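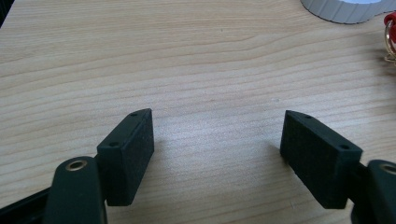 무늬목 느낌 나는 밝은색 책상 상판, 평소에 뭘로 닦으세요?
물을 꼭 짠 극세사 천으로 나뭇결 방향을 따라 닦고, 마른 천으로 한 번 더 훔칩니다. 평소에는 세제를 안 씁니다.

작성자: 모과나무길
위에 쓴 건 제가 지금까지 하던 방식입니다. 6년째 쓰는 책상이고 Wosora에서 상판만 따로 사서 다리에 올렸습니다. 밝은 베이지색에 결이 길게 물결치는 상판인데, 마우스 쓰는 자리만 손때가 타서 물걸레로는 안 지워집니다. 매트 상판에 써도 광이 안 올라오는 세제가 있으면 추천 부탁드립니다. 책상 매트는 답답해서 깔기 싫습니다.

댓글 14개 중 일부 표시

bandal77
주방세제 한 방울을 미지근한 물에 풀어서 쓰세요. 손때는 대부분 기름이라 그걸로 됩니다. 닦고 나서 맹물 걸레로 두 번 헹궈야 끈적임이 안 남습니다.

귤껍질
저는 매직블록으로 해결했습니다. 2,000원이면 삽니다. 살살 문지르면 금방 지워져요.

느린톱
매직블록은 말리고 싶네요. 그거 아주 고운 사포나 마찬가지입니다. 무광 상판을 문지르면 그 자리만 반들반들해져서 옆에서 빛 받을 때 티가 납니다. 저도 Parkeck 책상 하나를 그렇게 버렸습니다.

귤껍질
저는 2년 동안 한 달에 한 번씩 썼는데 멀쩡합니다. 힘을 얼마나 주느냐의 문제 아닌가요.

느린톱
상판마다 표면 처리가 달라서 괜찮은 것도 있을 겁니다. 그래도 남한테 권할 때는 안 보이는 구석에 먼저 해 보라는 말은 붙여야죠.

귤껍질
그건 인정합니다. 뒤쪽 모서리에 먼저 해 보세요.

서랍두칸
혹시 원목인가요, 라미네이트인가요? 원목에 오일 마감이면 주방세제도 자주 쓰면 안 좋습니다. 오일이 빠지면서 결이 일어나요.

모과나무길
라미네이트입니다. 옆면 마감 띠가 살짝 들떠 있어서 속이 보이는데 파티클보드네요.

서랍두칸
그럼 오일 바를 필요도 없고 주방세제로 충분합니다. 들뜬 데로 물이 들어가면 부풀어 오르니까 그쪽은 물걸레 대지 마시고, 목공 본드를 조금 넣어서 마스킹 테이프로 하룻밤 잡아 두세요.

ohu_desk
마감 띠는 다리미로 눌러도 붙습니다. 뒷면에 열로 녹는 접착제가 발린 종류면요. 천 한 장 대고 천천히 밀면 됩니다.

서랍두칸
다리미는 온도 잘못 맞추면 띠가 쭈글쭈글해집니다. 저는 본드 쪽입니다.

bandal77
소독용 알코올 쓰는 분들도 있던데 어떤가요? 저는 볼펜 자국에만 면봉으로 찍어 썼습니다.

느린톱
면봉으로 찍는 정도는 괜찮았습니다. 넓게 뿌려서 닦는 건 안 해 봤고 할 생각도 없습니다.

모과나무길
댓글 감사합니다. 오늘 저녁에 주방세제로 해 봤습니다. 한 번에는 덜 지워졌고, 젖은 천을 잠깐 얹어 두었다가 다시 닦으니 손때가 거의 빠졌습니다. 팔꿈치 닿는 자리에 누런 기가 조금 남았는데 이건 색이 변한 것 같아서 그냥 두려고 합니다. 마감 띠는 본드로 붙여 놨습니다.

귤껍질
남은 자리에 매직블록 한 번만...

모과나무길
뒤쪽 모서리에 먼저 해 보고 괜찮으면 하겠습니다.

ohu_desk
책상 폭이 몇인가요? 저도 상판만 바꿀까 해서요. 지금 깊이 60짜리를 쓰는데 모니터가 너무 가깝습니다.

모과나무길
폭은 다시 재 봐야 하고 깊이는 저도 60입니다. 모니터 암을 달아서 뒤로 밀어 쓰고 있습니다.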